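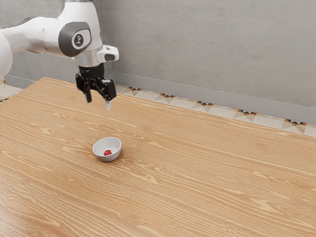 ## 3. Recipe Collection and Annotation

The recipes come from Enolen, a collection of home cooking texts written in English. We took only recipes for cold and warm appetizers, because they are short and usually contain one or two steps that can be done in advance. After we removed duplicates and texts without a list of ingredients, 1838 recipes remained. The spelling of the authors was kept, including errors, but units were changed to one form ("tbsp", "Tbs." and "tablespoon" all became "tablespoon").

### 3.1 Waiting steps

A waiting step is a step in which the cook has nothing to do with the food for some time. Typical cases are marinating, chilling, soaking and resting of dough. Baking was not counted as waiting, even when the recipe gives no other task during it, for the reason that many recipes ask the cook to look at the food before the time is over.

Each waiting step received three marks: the verb, the stated time, and the place where the food is kept. The last mark is often missing in the text. A sentence such as "Let stand until needed" gives neither time nor place, and in these cases both marks were left empty. We did not try to guess the place from the ingredients, although for raw fish or cream the correct place is clear to any cook.

The annotation was made in Zurno by 12 annotators. All of them cook at home at least once a week, and none had taken part in our earlier work on soups. Every recipe was read by two annotators. They chose the same verb in 98 percent of the waiting steps. For the stated time the agreement was lower, mostly on account of expressions like "an hour or overnight", which some annotators marked as one time and others as two. We decided later to keep both times and to treat the shorter one as the minimum.

### 3.2 Steps that can be moved

A second question was whether a step may be moved to an earlier point without harm to the dish. Wrapping a filling in pastry can be done in the morning, while dressing a salad with lemon juice cannot. The annotators used four labels: free, same day, last hour, and fixed. When the two readings differed, a third annotator made the choice.

We found 26 recipes in which the order of the printed steps cannot be followed at all. Most of them use a sauce in one step and explain its preparation afterwards. These recipes stay in the collection with a separate mark, and they are not used in Section 4.

For the ordering of steps we used the planner Li with its standard settings. The virtual table in Hasteck is shown in Figure 1, with the white arm and its black two-finger gripper. The results on time in the next section depend only on the written recipes.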